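March, bench notes, Trosenlow catchment

Re-ran the spate flow split at the Garg offtake with the revised bed levels. Gate at two thirds open gives 67 per cent of the flow down the main channel and 32 to the Bronder side, remainder lost to rounding in the stage table. Previous run had the sill 3 cm too high, so disregard those figures.

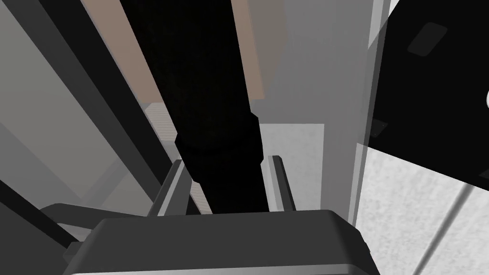 Silt is still the weak point. The settling term assumes a uniform grain size and the Garg samples are plainly mixed, coarse at the head and fine below the second bend. Have split the reach in 2 and given each its own value. Run time nearly doubled.

Bronder embankment: seepage left at the old value until the new cores are logged. 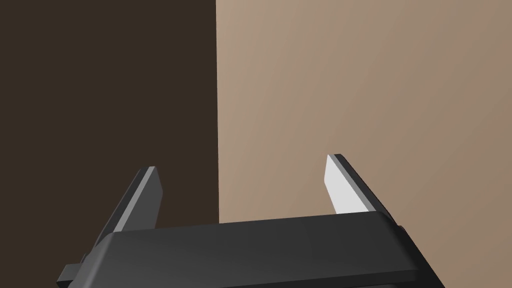
Skillia export drops the last row of the stage table if the file ends without a blank line. Add one by hand for now.

To do: repeat with gate fully open, check the freeboard at the lower culvert, ask for the missing rain gauge sheets. Low flow case not started.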